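Clusto Running Notes
24 November 2022

Thread on buying plain T-shirts, now that I've worn most of mine out. 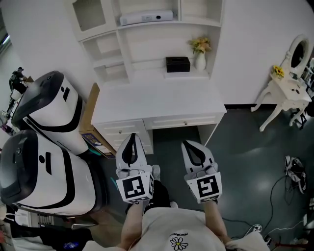
Light gray, daisy on the chest.

1/ Weight matters more than brand. Thin shirts twist at the side seams after a few washes. Hold one up to a window before you pay.

2/ I bought 4 from Backlund in July. Three are still in shape. The fourth has a wavy collar – I put it in the dryer on high.

3/ Wash prints inside out, in cold water. Small lettering cracks first, then the bigger shapes.

4/ Orau runs long. I'm average height and went down a size. Sleeves were fine.

5/ Paid $16 each at the Closonov outlet. Same fabric as the full-price ones as far as I can tell, with fewer colors.

6/ Gray hides lint and shows sweat. Navy is the other way around. I still buy gray.

7/ Fold them, don't hang them. Hangers leave bumps at the shoulders.

8/ Old ones get cut up for rags. Cut off the collar first, it doesn't soak up anything.

Socks next week.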